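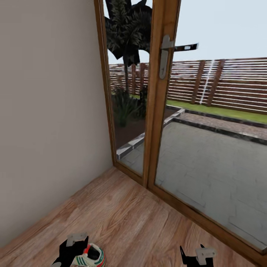
About Clirkov

Clirkov is a small company for wooden doors and windows. We repair the old ones, we build new ones when the old ones can't be saved, and we come back to take care of them if the customer wishes it. Most of our work is in private houses, some of it is in schools, guest houses and one theater.

The company was started by Nosipho Molefe, who is still the owner and still spends the larger part of her week at the bench. Before this she was employed at a window factory, in the department that received complaints. She says that this was the best school she could have. Every day she read letters about doors which stick in the fall, about water that stands on the sill, about locks that close only if one lifts the handle with the knee against the door. The factory answered most of the letters with an offer for a new door. She thought that many of these doors needed a hinge moved by the thickness of a playing card and an honest hour of work, and in the end she left and did this work herself.

In the first time she had a van, a rented garage and a telephone. The garage had no heating, so glue work was only possible in the warm months, and in winter she took the jobs which can be done in the customer's house. Many of our habits come from that period. We still prefer to adjust and repair a door at the place where it hangs, and we bring it to the workshop only when it must be.

Our workshop

We work today in the former Heitmann building, behind the freight station. Heitmann made wooden boxes for fruit there, and older people in the neighborhood still call it "the box factory." If you ask for Clirkov on the street they may not know it, so please ask for the box factory.

When we moved in, the roof was good and everything else was not. We laid the floor in the machine room new, and we kept the old overhead crane, which is rated for 400 kilograms and is much too strong for doors, but we have become used to it. The long windows to the north are the original ones. We restored them in our free time during the first winter, and visitors often ask to see them, as they are the oldest thing in the house that still opens and closes every day.

We are now 15 people. Among them are joiners, a glazier, two painters, and in the office a person who speaks with the monument authorities so that the rest of us don't have to. Each year in October we take new apprentices. They begin in the repair department and stay there for the full first year, also if they would prefer to build new things. An apprentice who has taken apart many old sash windows understands by himself why we make the joints as we make them.

What we do

Repair and adjustment. The door drags on the floor, the wind comes in under it, the lock doesn't catch. We come, look at it together with you and tell you a price before we start. If the repair is not worth the money we will tell you this also.

Restoration. For old doors and windows that should keep their form. We replace only the damaged part of the wood and leave the rest. Old glass we keep whenever it is possible, even if it has waves and small bubbles. Some customers ask us to change it to clear modern glass, and we will do that, but we ask you to sleep on it for a night, for the old glass is not made anymore and we can't bring it back.

New doors and windows. We build to measure. Our most asked model is the Nalar, a glazed double door for terraces and gardens, with a low threshold that is easy to cross with a stroller or a wheelchair. We began it for one single customer, whose mother had come to live with her and could not lift her feet well. Then the neighbor wanted the same, and then the neighbor's sister.

Surface treatment. We use oils and paints in our own mixture, and for exterior doors a hard wax oil with the name Molten. The name is a leftover from a mistake. One of our painters heated the wax too long, wrote "molten!!" on the can as a warning, and that can gave the best surface we had made until then. We have since learned to do it on purpose and without the smoke.

Care contract. Two times in the year we visit, clean the drainage holes, oil the hinges, check the seals and put fresh oil on the places where sun and rain have worked. Customers with this contract call us very seldom for repairs.

How we work with the wood

We buy mainly oak, larch and pine. The boards come from sawmills which we can reach with our own truck in half a day, because we want to see the wood before we buy it. A photo doesn't show if a board has tension in it. It goes then into our drying room and stays there until it is ready. This makes us slow, and we know that it makes us slow. Customers who need a door for next week are in better hands with one of our colleagues in the city, and we are glad to give you their addresses.

For the threshold we always take the hardest piece. It gets the water, the shoes, the sand from the shoes, and in many houses also the dog. Most of the doors which come back to us after many years come back because of the threshold, while the upper part is like new. For this reason our thresholds are now screwed and not glued, so one can change them alone.

About color there is often discussion in the families. We make sample pieces and you may keep them at home as long as you need. Please look at them in the morning and in the evening. A honey-colored oil which is friendly in the afternoon sun can look quite orange under a lamp – we had to paint over one complete hallway before we understood this.

Guarantee

We give 6 years of guarantee on all new doors and windows and 2 years on repairs. The guarantee stays with the door and does not end if you sell the house. Please give the papers to the new owner, or tell us the name and we will send a copy.

Not included are damages from break-ins, from floods, and from pressure washers. The last point is there for a reason. Please don't use a pressure washer on a wooden door, also not on the lowest setting.

Open workshop and courses

On the first weekend of each month from spring to fall, the repair department is open for visitors. You can bring a window sash or a small door and repair it under guidance at one of our benches. Tools are there, and putty and glass are paid by use. We ask for closed shoes and for no scarves near the machines. Children are welcome when an adult stays with them, and for the smaller ones there is a corner with softwood, hammers and a very large number of nails.

We give also an evening course in glazing putty. It sounds like a small subject, but the course is full nearly always, and some people come a second time. One participant has in the meantime done all windows of her parents' farmhouse and sends us a postcard after each finished side.

Work at Clirkov

We look for joiners with some years behind them and for one more person in the glazing department. You don't need perfect grades, and you also don't need to speak perfect English. In our workshop five mother tongues are spoken and the measurements are the same in all of them. More important to us is that you write down what you have measured, at once, and on paper.

If you are interested, send us a short letter and come for a trial day. The trial day is paid and lunch is included. We eat together at noon in the room over the office, and who comes last makes the coffee.

Visiting and contact

The office is open in the mornings. In the afternoons we are mostly out with customers, so please call before you come a long way. There is parking in the yard beside the wood store, but leave the gate free for the truck, please.

For a first estimate it helps us if you send the width and height of the opening, measured at three places, and tell us to which direction the door faces. South and west doors need other care than north doors. If you have still the old key, keep it, even if it does not turn anymore. Our locksmith partner can often read from the key what is wrong in the lock.

This page was last changed on 21 January 2021. The price list for repairs is sent by mail or e-mail when you ask for it.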